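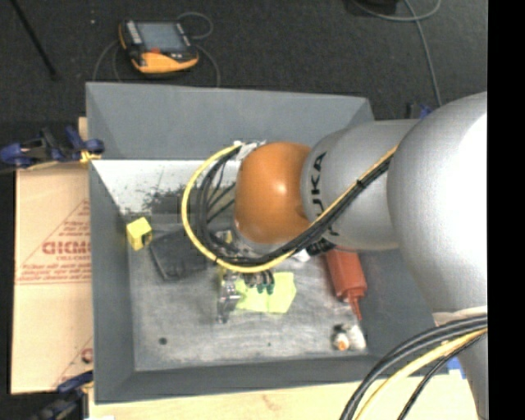

KUKA over the mixed bin, Tuesday, red bottle at the right.

Back on the returns bin today. Mirjana Tomić came over from the Jillo line at 2 and we talked more about people than picks (fine by me!). Her crew sorts some 3000 pieces a shift by hand, and what they want to know is who gets called when the arm stops. Right now that's me, and I can't be on the floor every night.

So we're trying this: 3 sorters learn to clear a fault and restart, paid at the Fadier operator rate while they're on it. Kęstutis Žukauskas is grumbling about the training hours but he signed. The sorters would keep the odd stuff, cloth and anything floppy, and let the arm have cubes and bottles.

My worry is that the odd stuff is the tiring part, and if that's all they get for eight hours, I'd quit too. Mirjana wants them rotating every 2 hours. Ask her crew before we write it down.

To do: reroute the yellow cable, new fault sheet in bigger type.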